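# 院子里那间小屋，终于有了门把手

2021年8月8日

上一期我说，下一期一定写完院子小屋的事。不少人回信问进度，语气客气得像在问一位久病的亲戚。所以这一期先交代小屋，编织课和旧书交换往后挪。

前情给新订阅的朋友补一下。两年前，我妈决定不再一个人住在城那头的四楼。那栋楼没有电梯，她的膝盖对此意见很大，她本人则坚持说爬楼是锻炼。我们家房子不大，多一个人住进来，厨房里就会出现两位主厨，这个局面我从小见识过，不想再见识。于是有人提议在后院盖一间小屋，独立的，有自己的门，有自己的灶台，离我们家后门走路不到一分钟。提议的人是我。后来这件事每次出岔子，全家都记得是我。

## 先说地方

我们这块地在Vedstead边上，后院呈一个说不清的形状，测量的人来过以后，在纸上画了一个更说不清的形状。图纸上能盖房子的部分比我想的小得多。靠北有一条排水管，不能压；靠东是邻居家的篱笆，要留距离；正中间有一棵梨树，理论上可以砍，但我妈说砍了她就不来。

梨树留下了。小屋因此往西挪，门的朝向也跟着改，本来对着草坪，现在对着我们家的厨房窗户。我妈对此很满意，她说这样能看见我们几点吃饭。我当时没细想这句话。

审批比我预想的顺，但顺也有顺的慢法。表格里有一栏问“建筑用途”，我填了“住人”，被退回来。第二次填“供家庭成员居住的附属建筑”，过了。中间隔了五个星期，改的就是这一行字。如果你也打算在院子里盖点什么，填表之前先给审批窗口打个电话，把每一栏该用什么说法问清楚。我后来才打，接电话的人非常耐心，耐心得让我觉得她每天要接好多个这样的电话。

## 再说选型

我们看了三家。第一家只做大的，最小的型号也比我家客厅大，销售很诚恳地建议我们买块新地。第二家是Plerano，做木结构的小屋，墙板在厂里做好，拉到现场拼。第三家的报价单上有一项叫“其他”，金额占了总数的四分之一，问是什么，答复是“各种其他”。我们选了Plerano。

这里得夸一句，他们的样板间是可以进去待着的。我妈在里面坐了大半个下午，试了开关窗，试了坐在马桶上能不能够到卷纸，还躺到样板床上去看天花板。她最后提出的修改意见写了两页，其中大多数有道理：

- 卫生间的门要往外开，里面的人万一摔倒，外面才推得进来。
- 淋浴间不要门槛，地面做缓坡。
- 插座抬高到腰的位置，弯腰这件事能省则省。
- 厨房吊柜降低一截，够不着的柜子等于没有柜子。
- 窗台要宽，能放花盆。
- 不要镜子正对着床。

最后一条设计师问了原因，我妈说没有原因。设计师照改了，看得出来是个有经验的人。

小屋最后定下来的报价里，有一笔是无障碍改动的附加费。我原以为这些改动会很贵，结果出厂前改都不算离谱，装好以后再改才叫离谱。有位读者去年给父亲家重做淋浴间，光是敲掉门槛就敲出了一整套新的防水工程。所以如果家里老人现在还健步如飞，也请趁图纸还在纸上的时候把这些写进去。他们会说用不着，先写着。

## 地基与下雨

开工那个星期下雨。地基挖好的那天也下雨。我站在厨房窗口往外看，后院像一个设计得很方正的池塘。工头的态度很平静，他说土总会干的。土确实会干，干之前我们交了一周多的设备租金。

有件事我到现在都觉得该早点想到：从路边到后院，我们只有一条窄过道。墙板进不来。图上量的是过道的宽度，没有人量过道上方邻居家伸出来的那截屋檐。最后是用吊车从屋顶上方吊进来的，Zúñiga吊装公司的车在门口停了一上午，整条街的人都出来看。邻居搬了椅子，有一家还端出了咖啡。我妈那天特地从城那头赶过来，站在最前面，看着自己未来的卧室墙壁从我家房顶上飞过去，评价是“挺稳的”。

吊车的钱不在预算里。我把它记在一个单独的本子上，那个本子后来记得很满。

## 钱花到哪儿去了

总价我不想公开，说出来我自己先难过。但有几笔零碎的可以讲，因为我盖房之前在网上找过这类数字，找到的都是“视情况而定”。

水电接入比我预期的高，从主屋拉一条电缆过去，要挖沟，沟要够深，挖沟的途中会遇到上一任房主埋下的各种东西。我们挖出来一截花园水管、半个烧烤架，还有一块写着“勿挖”的水泥板。

家具反而省了。大件从四楼搬下来就行，只是搬下来之后发现衣柜进不了新门。衣柜现在在我们家车库里，装着圣诞装饰，过得比以前充实。

灯具、窗帘杆、门把手这些小东西加在一起是1,486欧元，我核对了两遍，因为我不相信门把手能值这么多。其中一副把手从Turkia订，原本说两周到，实际等到了上个星期。在那之前，小屋的前门是用一根绳子开关的。我妈说绳子挺好用，还不用擦。

还有一笔339欧元，是给梨树请人修枝。修枝的师傅说这棵树有些年纪，长得不错，就是有一根大枝正悬在新屋顶上方，秋天会一颗一颗往下砸梨。我妈听了说那不要紧，她耳朵不好。修还是修了。
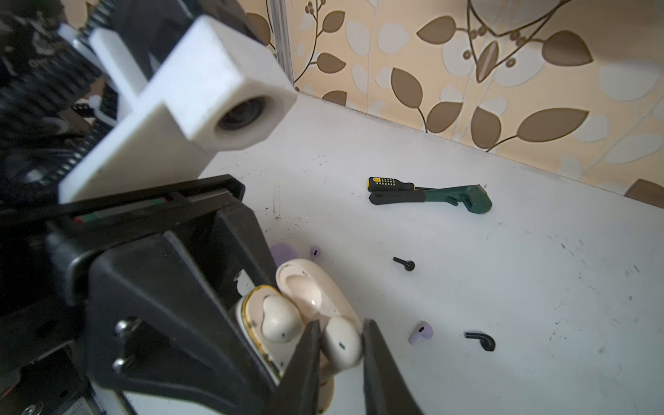
说到耳朵不好，隔音这一项我们当初争论过。我觉得两栋房子隔着院子，没必要花这个钱。Plerano的人建议加一层，理由是老人看电视的音量和年轻人想象的不一样。我省了这一层。现在我每天晚上都知道电视剧演到哪儿，昨天那个失忆的女儿已经想起来了，她母亲还装作不知道。如果你的预算只能多加一项，请加这一项。

暖气用的是小型热泵，夏天也能制冷，到目前为止只开过制冷。冬天表现如何，我冬天再写。装机的人说噪音很小，这一点倒是属实，当然在电视机旁边，什么噪音都很小。

## 住进来之后

她搬进来已经几周了。我想象过很多种情形，包括互相打扰、互相客气、为垃圾分类吵架。垃圾分类确实吵了，一次。

更常见的情况是这样：早上七点不到，小屋的灯亮了，过一会儿我家厨房窗户上出现一张脸，问我们怎么还没起。我们约好要敲门，她敲了，敲的是窗户。晚饭多数时候各吃各的，但她做得多的时候会端一锅过来，而她每次都做得多。锅留在我们家，第二天她来取锅，顺便看一眼我们冰箱里有什么，再顺便说说她的看法。

孩子倒是最大的受益者。放学以后书包扔在家里，人已经在奶奶那边吃第一顿晚饭了。回来还能再吃一顿。

我自己的收获是，现在晚上不用再为一个没人接的电话坐立不安。以前她四楼的电话响很久没人接，我会开始穿鞋。现在我往窗外看一眼就行，灯亮着，人影在窗帘后面走来走去，多半又在挪家具。上个周末她把床换了个方向，理由是原来的方向能看见镜子。小屋里没有镜子，她说的是窗玻璃。

## 给正在考虑的人

有几位读者问值不值。我只能说我们家的情况：地是现成的，老人愿意搬，钱咬咬牙够得上。这三样缺了哪一样，我大概都会劝你先别急着签字。尤其是第二样。我认识一家人，屋子盖得很漂亮，父亲至今没搬，说要等老房子里的猫先同意。

签字之前最好在纸上写清楚几件事：水电费怎么算，谁来打扫排水沟，将来卖房时小屋怎么处理，兄弟姐妹是不是都知道并且同意。最后一件我们是补办的，补办的过程相当于又过了一次春节。

还有，跟厂家谈的时候带上要住进去的那个人。我当初一个人去看的时候，觉得哪里都好，连门槛都没注意到。

Plerano九月有一次开放日，样板间随便看，据说大约200个名额，要提前登记。我跟他们没有任何合作关系，他们至今还欠我一块备用屋瓦。去的话可以帮我问问。

下一期恢复正常，写编织课和旧书交换。小屋的露台本来也打算今年做，木料已经堆在梨树底下了，上面盖着篷布，篷布上现在晒着我妈的萝卜干。等她收了再说。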